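3.2 Surface condition and cleaning frequency

The second part of the survey dealt with how work surfaces age in shared rooms. Most earlier studies of light-colored tabletops were done in test chambers, where the lighting is fixed and the surface is cleaned on a set schedule. We wanted to know how people judge the same kinds of surfaces in places where they eat, sort mail, or do small repairs. The sites were spread over two towns, Ruvberg and Usidis, and were chosen because the buildings are of similar age and have windows facing the same direction.

A total of 112 households returned the form. Each was asked to rate its main work surface on a scale from 1 to 10, where 10 meant that the surface looked clean at all times of day. They were also asked how often they wiped it and what made them decide to do so. The form was the short version of the Gestance questionnaire, with the items on flooring removed.

Color had a clear effect on the answers. People with cream or pale beige surfaces reported wiping them more often than people with dark or patterned ones, but they did not rate them as cleaner. Several wrote in the comment box that crumbs and specks bothered them more than stains did. Strong overhead light was mentioned often, both as a help in finding dirt and as a cause of glare. On a pale surface the two effects work against each other: small dark marks stand out, while faint discoloration is lost where the light is brightest (Figure 3).

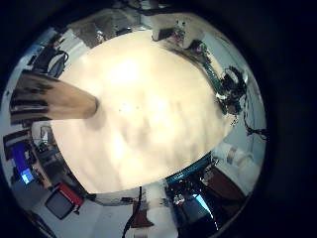 Figure 3. Cream-colored surface under bright light. The center is nearly white, with a few tiny dark specks slightly left of the middle; gray mottling shows toward the edges.

The Gounder index, which combines wiping frequency with the reported reason for wiping, was higher in Ruvberg than in Usidis. We do not read much into this. The Ruvberg forms went out in October, when windows are mostly closed and lamps are on for longer, and the Usidis forms were sent earlier in the year. Household size also differed between the towns, and larger households wiped more often regardless of color.

Answers about cleaning products were harder to use. Many people named a product type but not how much of it they used, and some listed everything under the sink. We therefore dropped the product items from the main analysis and kept only the question on whether the cloth was used damp or dry — the one item that nearly everyone filled in. Damp wiping was more common on pale surfaces in both towns.

Self-reported frequency is likely to be too high. A follow-up form sent to a smaller group asked for a daily log in place of an estimate, and the logged values were lower in most homes. The order of the color groups stayed the same, so the comparisons in Section 4 use the original answers without correction.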